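Drindgate Packing Hall: Bins and Racking
Gallery 3, storage side

Captions are kept short. The layout notes further down apply to the whole hall and replace the ones on the old Bellow page, which still show the racking against the north wall.

Blue bins and stainless steel, storage side, both pictures.

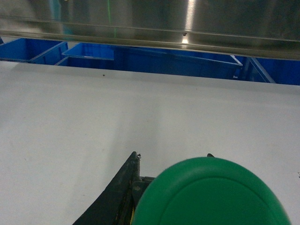
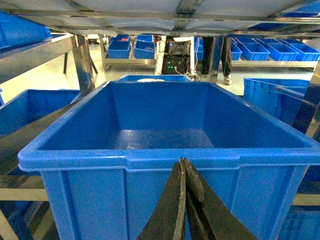
Bin stock

The hall carries 296 bins on the register. All are blue. The color marks them as clean-side stock, and bins of any other color stay in receiving. The register is updated on Tuesday, before the first delivery. A bin found off the register is held at the wash station until it has a number.

Bins are listed by outside height only. Length and width are fixed by the shelf depth and are not recorded. The low type stacks 3 high when full. The tall type stacks 2 high when full and is kept at floor level. Mixed stacks are allowed only when the bins are empty, with the larger type at the bottom.

Numbers are stamped on the short side, below the rim. Adhesive labels were dropped after the move from Bellow. The glue residue held dirt through the wash and had to be scraped off by hand. Some older bins still have a patch of it. Return these to the wash station and do not use solvent on them.

Rejects

Take a bin out of use for any of the following: a split in the rim, a crack that reaches the base, a base that rocks on a flat surface, or a number that can no longer be read. Surface scratches are not a reason. Rejected bins go to Custitz on the monthly truck and come off the register the same day.

Racking and tables

The replacement shelves came from Chávez and are interchangeable with the old ones. Edges are folded under. Wipe the fold as well as the flat, working along the grain of the steel. No abrasive pads. Chloride cleaners are not permitted on any part of the racking, including the feet.

Leveling is checked with the shelves unloaded. Set the feet first, then the crossbars, then tighten the screws. Shelves that have been pulled out of square by overloading will not seat properly and should be swapped. Do not pack them up with card.

Keep 90 cm clear on the aisle side. Bins standing on the floor count against this distance, even if they are only there for a few minutes. Empty bins waiting for the wash go at the far end, next to the drain.

Changes since the last version of this page

Shelf loads are now given per level. The old figure was per bay and was being read both ways. The floor markings at the receiving door were repainted in October and now match the plan.

Still to be added: the wash station, the drying racks, and the cold room door after the new seal is fitted.

Next gallery: wash station
Back to hall index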